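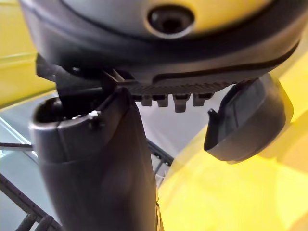
*Fig. 1. Dessous du carter gris foncé, coque jaune pâle en haut. Logement rond, bande striée et languettes.*

Mardi, matin. Atelier Plilavside, poste 2.

Reprise du relevé sur l'appareil jaune et gris avant ouverture. But : identifier ce qui est fixé par vis et ce qui est clipsé, pour ne pas forcer sur le plastique comme avec le carter Rasetti.

**Carter**

- Plastique moulé gris foncé, mat. Bord inférieur arrondi.
- Logement rond en creux, bord gris plus clair. Fût de vis ou point de montage, à vérifier à la lampe. Ne rien y engager avant.
- Fine rainure courbe vers le bas du carter. Traitée comme plan de joint entre la coque et la pièce de finition basse. Commencer par là, spatule nylon, pas de tournevis plat.

**Bande striée et languettes**

Stries fines, parallèles, en diagonale. Sous la bande, quatre languettes rectangulaires en ligne. La troisième en partant de la gauche descend plus bas que les autres, celle de droite est courte et carrée. Les deux premières sont à peu près de même taille. Je ne sais pas si l'écart de longueur est voulu ou s'il s'agit d'un reste de casse. À comparer avec la planche Ormsby avant de commander quoi que ce soit. Ne pas ébavurer.

**Équerre noire**

Part de sous le carter, inclinée, angles vifs, bords minces. Fixation côté carter non identifiée. Éviter d'y prendre appui pendant l'ouverture.

**Consommables**

Papier abrasif grain 2000 pour la reprise éventuelle de la coque jaune, uniquement sur rayure franche. Nettoyant Tutex : essai sur une zone cachée avant le plastique mat, il a laissé un voile sur la série d'octobre. Fiche d'essai 172, classeur du bas.

**Reste à faire**

- Profondeur du logement rond, pied à coulisse.
- Cote des languettes, une par une, depuis la bande striée.
- T. Solberg a la clé longue dans le casier 23. La récupérer avant 14 h.
- Ouverture reportée tant que la planche Ormsby n'est pas retrouvée.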